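Folding Polo Shirts Without Wrecking the Collar (and Other Things I Learned at the Laundry Table)

I folded polo shirts wrong for most of my adult life. I folded them like T-shirts, piled them up like T-shirts, and then wondered why the collars came out of the drawer looking like a potato chip. If you have kids in school polos, or somebody in the house who wears one to work every day, you know the look I mean. One point up, one point under, and a crease running straight across the front of the neck.

So this page is all about polos. I've had a few of you write in asking for it since I did the fitted sheets back in February, and it took me a while because I kept changing my mind about step three.

Start with the surface

You can fold on a bed, but I wish you wouldn't. A mattress gives under your hands and the shirt slides all over the place. What you want is something flat with a bit of grip to it. A bare table is okay. A table with a piece of felt or a thick woven cloth on it is much better – the fabric stays where you put it, and you can smooth one side without dragging the other side along.

Mine is an offcut I bought from Skallska when they were clearing out the ends of their rolls. It cost me 10 dollars and I've been using it for years. It's a bit longer than my table and I just let it hang over. Pick a plain color if you have the choice. I had a striped one before and I could never find the socks on it.

Shake, then find the collar

Take the shirt by the shoulders and give it a good snap. Two snaps if it's been sitting in the basket overnight. Then lay it down any old way and look for the collar before you do anything else! This is the bit that changed it all for me. I used to go for the hem, because the hem is easy to grab, and then I'd get the whole body lovely and flat and find the neck twisted around underneath.

The collar is the stiffest part of a polo, and everything else hangs off it. Once you know where it is and which way it's facing, you can spread the rest out from there. With a shirt that's really balled up, take hold of the fabric in two places well apart from each other and draw it open a little at a time. If you pull hard on one side, you only make the twist tighter.
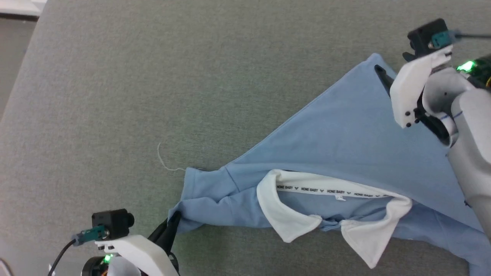
Light blue polo on gray, still bunched on the left, with the white collar open and its printed neck tape showing.

Look at the inside of the neck while you're there. Lots of polos have a tape sewn along the band, sometimes printed and sometimes plain, and it's a great help because it tells you straight away that you're looking at the inside. If the tape is facing you and the collar points are flopping down away from it, you know exactly what you've got. On a white collar this is also the moment to check for a gray line. I keep a bar of plain soap by the washer and if I see a line, the shirt goes right back. No use folding a dirty collar.

The little care label is usually tucked in there too. Read it once when the shirt is new and then you can forget about it. Most of ours are happy in a warm wash. I have one from Sason that wanted cold, and I found that out the hard way (it fits my niece now).

Sort out the placket

The placket is the strip with the buttons. It loves to gather itself up into a knot just under the collar, and if you fold over that knot you'll press it in for good. Do up the top button, or the top two if you have the patience, and run your thumb down the strip from the neck. That's all it takes. I skip the bottom button since it never seems to make any difference.

Now the sleeves

Reach inside each sleeve and pull it straight from the shoulder seam. Sleeves twist in the dryer more than any other part, and they tend to take the whole shoulder with them, so you get one fat bundle on one side and a nice flat shirt on the other. Follow the seam with your finger. When the seam lies in a smooth curve, the sleeve is straight.

You'll find loose threads while you do this. I used to yank them. Please don't yank them! I lost half a cuff that way on a shirt that was a month old. Keep a small pair of scissors on the table, snip the thread close, and move on. If a thread keeps growing back from the same spot, that's a seam coming undone and it wants two minutes with a needle.

The fold itself

Turn the shirt face down with the collar away from you, and smooth the collar flat with both hands. Bring one side in toward the middle, so the edge runs from the center of the shoulder straight down to the hem. Lay the sleeve back along that edge. Do the same on the other side. Then bring the hem up a third of the way, and fold again so it stops just under the collar. Don't cover the collar. Turn the whole thing over and give the points a pat.

I used to fold in half at this stage, and the half fold does fit better in a shallow drawer. But it leaves a line right across the stomach, and with the thirds you mostly don't see it. Try both and see which you can live with.

Stacking

Collars are thick, so a pile of polos leans. Put the first one collar left, the next one collar right, and keep swapping. The pile stays level and nobody's collar gets squashed flat. My shelf takes eight before it starts to look risky. If you've got deeper shelves you can go higher, but whoever pulls out the bottom one will bring the lot down, and in this house it will be at seven in the morning.

I tried the wire dividers from Tunstall for a while. They're fine for sweaters. With polos they snagged, so they live in the linen closet now and hold up the pillowcases.

A couple of leftovers

If the collar is already curled, dampen it with your fingers, press it from the back side, and go from the points in toward the middle. Going the other way pushes a little ripple out to the tip.

Starch is up to you. I don't bother with it on kids' clothes.

And for packing, stuff a rolled pair of socks inside the collar ring before the suitcase gets closed. It keeps the neck round and you had to pack the socks anyway.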